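KORKMONT EXTENDS SORTED WASTE COLLECTION TO ALL RUTHERFORD OFFICE BUILDINGS

For release Wednesday, 9:00 a.m.

RUTHERFORD - Korkmont, the building services contractor for the Rutherford office district, will extend its sorted waste collection program to 41 buildings starting in April. The program has operated in 12 buildings under a trial contract. The new contract covers daily pickup, liner supply, weighing and monthly reporting.

Under the revised schedule, paper and mixed waste are collected on separate rounds. Paper is picked up between 5:30 p.m. and 7:00 p.m. Mixed waste follows after 7:30 p.m. Food waste is accepted only at kitchen stations and is removed each morning before 8:00 a.m.

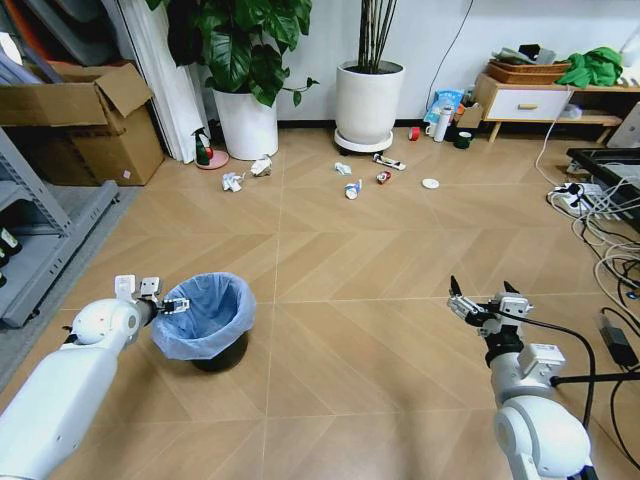 Floor bin with light-blue liner.

Liners are color coded by stream. Light blue is assigned to paper and dry office waste, gray to mixed waste and green to food waste. Liners must be folded over the rim of the bin and may not be knotted at the side. Bins found with the wrong liner will be emptied as mixed waste and recorded as such in the monthly report.

The trial contract produced 188 loads of sorted paper. Of the paper loads rejected at the Natov transfer station, 61 percent were turned back for food residue. The remainder were rejected for plastic film or wet material. Korkmont has changed the placement of kitchen stations in response, and tenants on shared floors will receive a second food waste container at no charge.

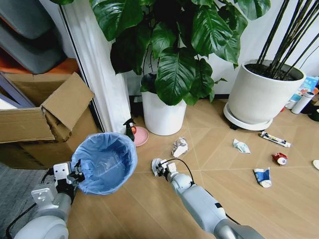 Loads will continue to be weighed at Natov. Weights are assigned to each building by route, and buildings that share a loading dock are reported together. Tenants who need figures for a single floor may request a separate weighing with five working days' notice.

Collection points, dock access hours and holiday schedules are listed in the tenant handbook supplied by Rondport, the district's property manager. Existing service numbers remain valid.
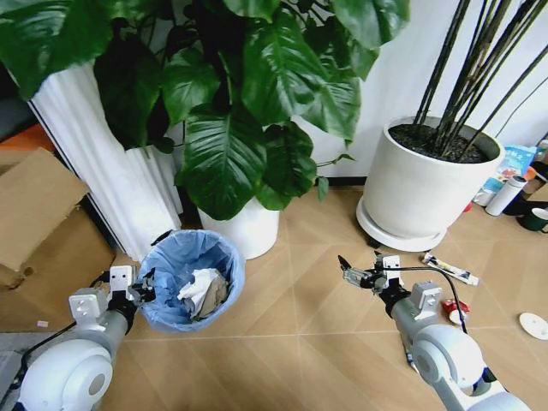
Korkmont | Waste and Recycling Services Department

Requests for additional bins or replacement liners should be sent to the department through the tenant portal. Orders received before noon are delivered with the next evening round.

###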